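Farnthorpe library to stay open later from February

Farnthorpe Library will stay open until 8pm on two evenings a week from February, after a trial last autumn drew more visitors than the town council had expected.

The council received 351 replies to its survey on opening times. Of those, 251 were in favour of later closing, with most people saying they could not get to the building before the end of the working day. 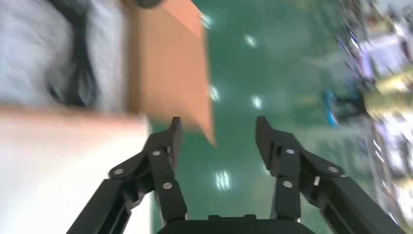
Branch manager Evangelia Balaskas said the extra hours would be covered by existing staff, with one part-time post added at the desk.

"We had people trying the door at ten past five all through the winter," she said. "Students wanted somewhere quiet and parents wanted to change books on the way home."

The children's section will close at the usual time of 5pm. Computers and the study tables upstairs can be used until 7.45pm.

Councillor Rajitha Uddin said the smaller branch at Dritwood would keep its present hours for now. A decision on Dritwood is due before the summer.

Library cards do not need to be renewed for evening use.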